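Clallus Tischset: Datenkarte und Kurzanleitung

Stand: 2025-03-12

Was ist das

Clallus Tischset ist ein Datensatz und ein Bausatz zusammen. Er wird von Ernona angeboten für Gruppen, die zweiarmige Manipulation am Tisch lernen oder vergleichen möchten. Die Aufgaben kommen alle aus dem Bereich Tisch decken, anrichten und abräumen. Man kann den Datensatz auch ohne den Bausatz benutzen, dann fehlt nur der Teil für die Wiedergabe auf echten Armen.

Inhalt

958 Episoden in 26 Aufgaben, verteilt auf 4 Archive. Jede Episode enthält die Gelenkwinkel beider Arme, die Öffnung der Greifer, die Kamerabilder mit Zeitstempel und eine kurze Anweisung auf Deutsch und Englisch. Die Archive sind unabhängig voneinander und können einzeln geladen werden. Für einen ersten Versuch empfehlen wir das Archiv teller_a, es ist das kleinste.

Kameras

Es gibt eine Übersichtskamera und an jedem Arm eine kleine Kamera beim Greifer. Die Bilder der Greiferkameras werden nicht gedreht und nicht zugeschnitten. Wer mit fester Bildgröße trainiert, macht das bitte im eigenen Ladeskript.
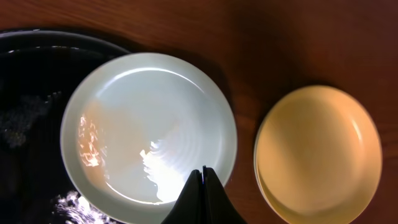
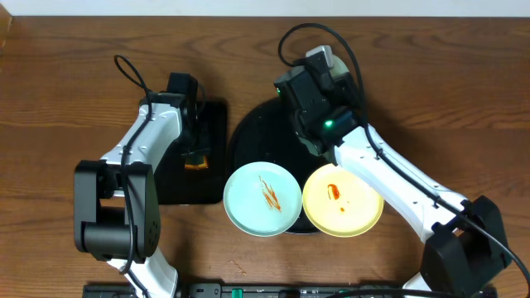 Tellerszene: erstes Bild Greiferkamera, zweites Bild Übersicht mit beiden Armen.

Aufbau

Der Bausatz Plimus besteht aus zwei Armen mit Greifern, dem Kamerasatz und den Klemmen für die Tischkante. Eine Tischplatte ist nicht dabei. Das Geschirr muss man ebenfalls selbst besorgen, eine Liste mit Durchmessern liegt in der Datei geschirr.txt. Vor der ersten Wiedergabe bitte beide Arme in die Nullstellung fahren und danach die Kalibrierung starten:

plimus kalibrieren --arm links
plimus kalibrieren --arm rechts
plimus abspielen teller_a --episode 4

Die Geschwindigkeit ist beim Abspielen auf die Hälfte begrenzt. Mit der Option --tempo kann man sie ändern, aber bitte nur, wenn der Arbeitsraum frei ist und jemand am Ausschalter steht.

Bekannte Einschränkungen

Glasiertes Geschirr erzeugt starke Reflexe. In der Greiferkamera kann dadurch ein Teil vom Teller ganz weiß werden. Wir haben solche Episoden nicht entfernt, sie sind in der Spalte reflex markiert.
Der Greifer verdeckt je nach Stellung den Tellerrand. Das gilt für beide Kameraarten.
Die Masken für Soßen und Krümel sind von Hand gezeichnet und an den Rändern nicht sehr genau.
Die Kraftwerte der Greifer sind geschätzt, nicht gemessen. Für Aufgaben mit weichen Lebensmitteln sollte man sich darauf nicht verlassen.

Vergleich mit Marsden

Öfter wird gefragt, ob die Daten mit dem Format von Marsden verträglich sind. Die Gelenkreihenfolge ist gleich, die Greiferwerte sind umgekehrt (bei uns bedeutet 0 geschlossen). Ein Skript zum Umrechnen liegt im Ordner werkzeuge.

Nutzung und Support

Forschung und Lehre sind frei, für Produkte braucht man eine Lizenz von Ernona. Fehler bitte im Ticketsystem melden, immer mit Archivname und Nummer der Episode. Die nächste Version mit korrigierten Masken ist für August geplant.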